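right, bread thread. been promising this since Monday and lunch is short so here goes

moved to Clistside in February and the only bakery shut two weeks before I got here. typical. so I've been making my own, badly

first loaf – brick. second loaf – also brick but flatter. Lina Akl at work took one bite and asked if it was a scone

what I'd done wrong: not enough water, not enough time. I was giving it 2 hours in a cold kitchen becuase the packet said so. the packet does not live in my kitchen

now it sits overnight on the side with a plate on top. 5 minutes' work before bed, if that 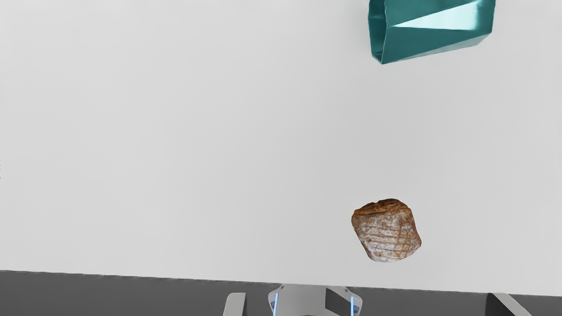
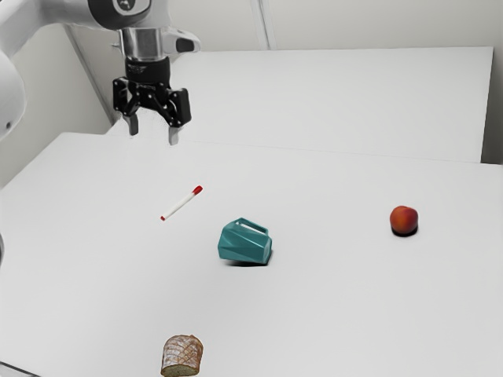 bread in both, peach in the second one only

salt. I kept forgetting the salt. you can't add it after, I tried, don't

next thing – stop cutting it hot. I know. I know. but the middle goes to glue and then you blame the oven. I blamed mine for a month, poor thing

Yuzuki asked about tins v no tin. tin, if you want sandwiches. no tin if you like a crust that fights back. mine's a cheap one, lost the lid in the move

flour: the 20 kilo sack is cheaper per loaf but where are you putting it. mine's in the wardrobe. my coats are all a bit white now

stale ends – fry them in olive oil with garlic, egg on top. Amparo Echevarría's recipe, she'd want paprika on it as well and she's right

also good torn up in tomato soup. or under roast chicken so it gets all the juices, thats dinner tonight

ok back to work. someone tell me how to keep a starter alive over a week away, mine has died twice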